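Frequently asked questions about teaching the arms

Last updated January 22, 2023

I get a lot of the same emails about my teleoperation bench at Tralholm, so I've put my answers in one place. If yours isn't covered, send it through and I'll add it when I get a minute.

So you just move the robot around and it learns?

More or less! I do the task myself, with the robot's arms doing what my hands tell them, and the whole thing gets recorded – joint positions, gripper openings and video. Do that enough times and you can train a model that has a go on its own. How good a go depends on how tidy your demonstrations were, and my early ones were pretty rough.

What's the difference between showing it by hand and by remote control?

By hand means I grab the arm itself and push it through the motion (some people call this kinesthetic teaching, which is a mouthful). By remote control means I hold a second, lighter set of arms and the working pair copies them. I started out by hand and still do it for simple reaches. For anything with both arms it's hopeless, as I end up leaning over the table with my elbows in all the camera views.

What's the task you're working on now?

Sorting. Small parts and rolls of tape go into the baskets at the back of the table. I call the project Vustness, after nothing in particular. It's a good task for learning on because you can make it as easy or as awful as you like. One block and one basket is a nice first afternoon. A full table with both arms working is another story.

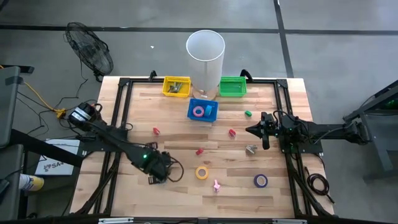 The sorting table, with tape rolls and small parts between the two arms.

Do you put everything in the same spot each time?

No, and please don't! That was my biggest mistake. I recorded 81 demonstrations with the pieces in nearly the same places, and the model learned to reach for those places whether there was anything there or not. I threw the lot out. Now I mix up the layout before each run, swap which way the parts are facing and sometimes leave one out altogether.

How many demonstrations do I need?

I wish I had a good number for you. My current set has 137 in it and it's decent at the tape, so-so at the tiny pieces. A friend's lab gets by on far fewer for a simple pick and place. I'd record a small batch, train on it, watch where it goes wrong and then record more of that bit. It's much less disheartening than doing a giant batch up front.

Why tape rolls?

They're cheap, they come in bright colours and they don't mind being dropped. A roll is also a surprisingly good teacher. You can pinch the wall of it or open the fingers inside the hole and lift it that way, and you have to pick one and stick with it. I went back and forth between the two for a while and the model came out with a sort of hover in the middle, doing neither.

Which arm should pick up what?

Whichever is closer, in my rules. For things near the middle I always use the right. It doesn't matter much what your rule is, but write it on a sticky note and follow it, especially if two people are sharing the recording.

Can I feel it when the gripper touches something?

Not on my setup. You're going by eye, which feels odd for the first hour or so. I find it helps to slow right down for the last little bit before the fingers close. If you're used to gaming you'll probably pick it up faster than I did.

What do I do when I fumble one?

Depends on the fumble. If a piece slips and I can calmly go back for it, I keep the run, and I reckon those recoveries are some of the most useful things in the set. If I've knocked a basket sideways or sat there dithering, I bin it. I keep a plain text log with one line per run so I know which is which.

How long can you go before you get sloppy?

Around 2 hours, with breaks. After that my wrists start complaining and I cut corners on the way to the basket. You can see it in the plots, too – the paths get jerky. Have a cup of tea and come back to it.

What software do you use?

The recorder is a little program of mine called Brinusura. It starts and stops on a foot pedal, which I'd recommend to anybody, as your hands are busy. The clean-up scripts began as a port of the Stankevičius toolkit and have wandered a fair way from it by now. Neither is packaged up nicely yet, but I'm happy to share the code as it is.

Is it safe to have my hands in there?

Not while the arms are live. I pause the follower arms before I reach in to reset the table, every single time, even if it's only to nudge one piece over. They aren't big arms but they'll give you a good whack. Keep your stop button where you can hit it without looking, and tie back long hair.

Can I come and have a try?

Yes, please do! You don't need any programming. I start everybody on picking up one block and putting it in a basket, and most people want to stay longer than they planned. Drop me a line first so I can have the arms calibrated before you get here. Kids are welcome if a grown-up sticks with them the whole time.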